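Two Hand-Held Grippers for Recording Household Tasks
Project report, Duvport shared workshop, autumn term

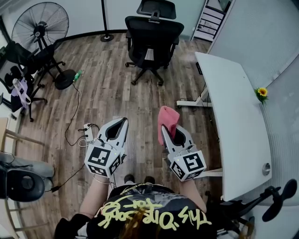
Merle Whitcombe asked at the first review why we do not simply buy a small arm and move it with a joystick, and whether a person holding two grippers can teach a robot anything at all. I try to answer this in the report, because it was also my own doubt in August.

1. Purpose

The project is called Usisel. The goal was to build a pair of grippers which a person holds in the hands, and to record how they move when the person picks up soft things. Cloth was chosen as the first material. It folds differently each time, and our earlier program for rigid blocks failed with it completely.

2. The build

Both grippers have the same design. The body is white and gray, the jaws are black and hollow inside, and at the base there is a white cube with black-and-white marker patterns on it. The software finds the markers in the video and calculates from them the position and the angle of each hand. We printed the first cube too small and the markers were lost every time the hand turned. The second size worked well at normal arm distance.

The jaws took the most time. Version one was closed at the front and too smooth, so a thin cloth slipped out. In version two we opened the middle and made the edges narrower. A crumpled pink cloth can now be held by a small fold between the tips. Liudmyla Savchuk helped me with the spring, which was too strong for a long session.

3. Recording

One session has 10 minutes of work and then a pause. The person stands, reaches forward and down, takes the cloth, lifts it and puts it in another place. We made 200 attempts in total. In 102 of them both cubes were tracked from start to end. The other attempts were shortened or deleted, mostly when one hand covered the marker of the other hand.

4. Problems

The cables are still the weak point. They pull on the hand a little, and one must watch where one steps. A battery inside the gripper would be better, but it adds weight at the back and the wrist gets tired. I tested this with a piece of metal of the same weight and did not like it.

The second problem is light. In the evening the lamps make reflections on the cubes. Matte paper for the markers helped partly.

5. Next steps

The data will be tried on the two-arm robot in the Clutden laboratory when we get a time there. Before this I want to repeat the attempts with a thicker cloth and to write the calibration instructions again, as the present ones are clear only to me.

Report submitted Monday, November 7, 2022.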